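Armelle Huet
Thread on labeling sample tubes so the label is still readable when somebody needs it. Bench scale, aqueous samples, cold storage. Most of this is procedure we settled on at Ledach after losing part of a soil extract series to bad labels.

Armelle Huet
The loss first. Tubes went into the freezer with paper labels on the barrel and a handwritten number. When they came out, the adhesive had let go on the ones that were labeled after filling. The tubes were fine. The extracts were fine. We could not say which was which, so the series was void.

Armelle Huet
Label before filling, at room temperature, on a dry tube. Adhesive needs contact time before it goes cold. We give it 22 hours. Shorter may work with your stock, but test it on blanks before you trust it with anything you can't collect again.

Armelle Huet
Wrap length matters more than adhesive grade. A label that overlaps itself sticks to its own face stock, and that bond holds when the bond to the plastic doesn't. Flag-style labels catch on the neighboring tube and tear.

Armelle Huet
Ink. Laser toner flakes under alcohol. Most "permanent" markers dissolve in ethanol within seconds, and a gloved hand that has just been sprayed is enough to do it. Thermal transfer with a resin ribbon survives. Wax ribbon does not. Wax-resin is in between and I would not buy it for this.

Armelle Huet
If you must write by hand, use pencil on a matte label and cover it with clear tape. Graphite doesn't care about solvents. It looks like a school project and it outlasted everything else in our wipe test.

Armelle Huet
The wipe test, for anyone who wants to repeat it: ethanol on a folded tissue, thumb pressure, 90 strokes, then read the label at arm's length under the hood light. Pass means every character is legible to a person who didn't write it. That last condition fails a lot of handwriting before the ethanol gets involved.

Armelle Huet
Numbering. Do not encode meaning in the tube number. We used to have site, depth, date and extraction method packed into one string. Then the Coste site was split in two and the scheme had no room for it. Now each tube gets a plain serial number and everything else lives in the sample table.

Armelle Huet
Keep the serial short enough to read aloud without error. We use 5 characters, no letter O, no letter I, last one a check character. The check character has caught transcription mistakes in every series so far, mostly swapped neighbors.

Armelle Huet
Cap and barrel both get the number. Caps migrate. If you uncap several tubes at once to add reagent, they will go back on in a different order sooner or later. If only the cap is labeled, you have labeled the cap.

Armelle Huet
Rack position is not an identifier. It is a convenience for the person working today. A rack gets bumped, somebody pulls a tube to check the volume and returns it one hole over, and the map in the notebook is wrong with no visible sign of it. Record the position if you like – never record only the position.

Armelle Huet
Orientation: print so the text reads with the cap to the left. Consistent direction means a full row can be read in one pass without turning tubes. Put the serial twice if the label is long enough, once near each end.

Armelle Huet
Barcodes. Good when flat, poor on a narrow barrel. A linear code should run along the tube's axis, so the curve doesn't swallow the outer bars. A small 2D code is better. Print the human-readable serial beside it either way. Scanners fail at 4 in the afternoon like everything else.

Armelle Huet
Frost. Don't scrape it. A gloved thumb for a few seconds clears enough to read. Scraping lifts the label edge and the next freeze gets under it.

Armelle Huet
Olumide Ogundipe asked whether pre-printed tubes make all of this unnecessary. Mostly, yes. They cost more, and you still need the sample table and the numbered caps. For a long archive I'd pay. For extracts discarded within the month I wouldn't.

Armelle Huet
Last item: keep one blank from every label roll, stuck to a water-filled tube, in the same freezer as the samples. When its label starts to lift, relabel that batch. Ours is checked each August.

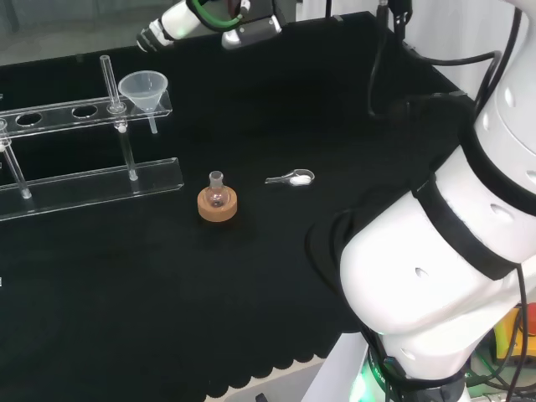 Valentin Rey
We dropped wax-resin too, after one box. Does the pencil-and-tape version hold up in a water bath, or only dry and frozen? Our tape goes cloudy at the edges and I've never been sure if it's the tape or the label underneath.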